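Startseite Wohnen Alltag Meinung Archiv Newsletter

Die Kiste ist keine Ordnung

Lesezeit: 5 Minuten

Nach den Feiertagen kommen die Kisten. Man kann die Uhr danach stellen. Kaum liegt das letzte Geschenkpapier im Altpapier, da hängen im Möbelhaus die Schilder mit »Neues Jahr, neue Ordnung«, und darunter stapeln sich Behälter in Grau, in Sand und in einem Grün, das es im Vorjahr noch nicht gab. Bei Neldale hieß die Aktion schon im November »Aufatmen«. Ich habe nicht aufgeatmet. Ich habe eine Kiste gekauft, und dann noch eine.

Es soll hier also jemand schreiben, der selbst schuldig ist. In unserem Flur stehen drei dieser großen Behälter übereinander, und wenn mich jemand fragt, was in der mittleren ist, sage ich: Spielsachen. Das stimmt wohl. Es stimmt ungefähr so, wie es stimmt, dass in einem Keller »Sachen« sind.

Das Versprechen der Kiste lautet, dass man Dinge nicht sortieren muss, um sie los zu sein. Man wirft hinein, was auf dem Boden liegt, und der Boden ist frei. Besuch kann kommen. Für den Abend reicht das völlig, und wer nach einem langen Tag mit zwei Kindern noch Bausteine nach Größe trennt, hat entweder Hilfe oder ein Problem. Mein Zweifel beginnt am nächsten Morgen, wenn jemand den einen bestimmten Stein sucht. Dann wird die Kiste ausgekippt. Der Boden sieht aus wie vorher, nur liegt jetzt auch noch das herum, was im Oktober verschwunden war.

Die Ratgeber kennen diesen Einwand und haben eine Antwort: mehr Kisten. Eine für Figuren, eine für Steine, eine für Stofftiere, eine für das Kaufladenzubehör. In dem Heft von Henholm, das mir meine Schwägerin geschenkt hat (ich habe den Hinweis verstanden), werden für ein durchschnittliches Kinderzimmer 30 Kategorien vorgeschlagen. Dazu Etiketten. Ich würde gern die Familie kennenlernen, in der ein vierjähriges Kind abends überlegt, ob eine Plastikmöhre eher zu »Küche« oder eher zu »Tiere, Futter« gehört. Vermutlich ist es eine Familie, die in Katalogen wohnt.

Wie es in der Wirklichkeit aussieht, weiß jeder, der einmal von oben in so einen Behälter geschaut hat. Da liegt der grüne Muskelmann in dunkelvioletter Hose quer auf dem Boden, ein Stück weiter etwas Rotes aus Stoff, das eine kleine Socke sein könnte, und an der Seite ein großer blauer Baustein. Zu welcher der 30 Kategorien gehört das? Mir fällt keine ein außer »gestern«. 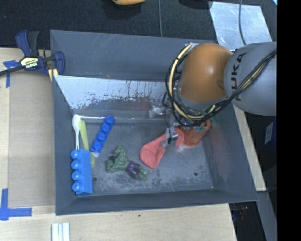 Brosley schreibt mir dazu, ich würde das Problem herbeireden: Kinder fänden in so einer gemischten Kiste immer, was sie brauchten, und wenn sie es nicht fänden, spielten sie eben mit dem, was obenauf liege. Die Sortiererei sei eine Sache der Erwachsenen, die sich vor dem eigenen Wohnzimmer schämten.

Daran ist einiges richtig, und ich habe eine Weile darüber nachgedacht. Kinder suchen anders. Sie suchen mit den Händen, sie lassen sich ablenken, und aus der Suche nach dem Feuerwehrauto wird eine Stunde mit einem Gummiring. Gegen diese Stunde habe ich gar nichts. Nur wird die gemischte Kiste ja selten von denen gefüllt, die darin suchen. Gefüllt wird sie von mir, abends, in schlechter Laune und mit dem Fuß. Was dabei unten landet, bleibt unten. Das Kind spielt dann wochenlang mit der obersten Schicht, und ich rede mir ein, es habe sich so entschieden.

Skeptisch macht mich auch, wie viel Geld inzwischen an der Ordnung hängt. Das Regalsystem von Asadi, das letztes Jahr in jeder zweiten Wohnzeitschrift stand, kostet mit allen Einsätzen 700 Euro. Dafür bekommt man Fächer. Schöne Fächer, gewiss, mit Filz am Boden, damit es nicht klappert. Ich habe es bei Bekannten gesehen und muss zugeben, dass ich kurz neidisch war. Dann zog das Kind ein Fach heraus, und darin lagen ein Puzzleteil, eine Mandarinenschale und eine Batterie. Filz hilft da wenig.

Auf dem Dachboden meiner Eltern steht eine Truhe, in deren Deckel mein Großvater die Jahreszahl 1956 geritzt hat. Darin war das gesamte Spielzeug von drei Geschwistern, ungeordnet, ohne Etikett, und nach allem, was man mir erzählt hat, wurde es auch nicht vermisst, wenn etwas weg war. Ich will das nicht verklären. Es war einfach wenig. Die Truhe ging zu, und mehr, als hineinpasste, gab es nicht. Ich habe dagegen vor dem Fest einmal nachgezählt, was allein in unserer mittleren Kiste war, und bin auf 53 Teile gekommen, bevor ich aufgehört habe. Einige davon hatte ich noch nie gesehen. Eines war ein Korken.

Muss man also weniger kaufen? Das sagt sich leicht, und ich misstraue Leuten, die es zu freudig sagen. Das meiste in unseren Kisten haben wir nicht gekauft, es kam. Es kam auf Geburtstagen, in Tütchen, von der Großtante, vom Flohmarkt, und manches lag im Heft an der Supermarktkasse. Wer dagegen Regeln aufstellt, streitet sich bald mit der halben Verwandtschaft, und das Tütchen kommt trotzdem.

Was ich mir vorgenommen habe, ist bescheidener. Keine neue Kiste in diesem Winter, auch keine in Sand. Einmal im Monat wird die mittlere ausgekippt, ganz, und die Kinder dürfen entscheiden, was wieder hineinkommt. Der Rest wandert in eine Tüte in den Schrank – und wenn bis Ostern keiner danach gefragt hat, ist er weg. Ob das klappt, weiß ich nicht. Beim ersten Versuch wollte mein Sohn alles behalten und zusätzlich die Tüte.

3 Kommentare

flurfunk_nord
Danke für den Korken. Bei uns sind es Kastanien, inzwischen aus mehreren Jahrgängen.

Maulwurf77
Mit Verlaub, 700 Euro für ein Regal zahlt doch kein Mensch. Obstkisten vom Markt, abschleifen, fertig. Stehen bei uns seit Jahren.

Henni
Das mit der Tüte haben wir probiert. Gefragt wurde nach genau einem Teil, und zwar am Tag, nachdem ich sie weggebracht hatte. Seitdem warte ich immer noch zwei Wochen länger.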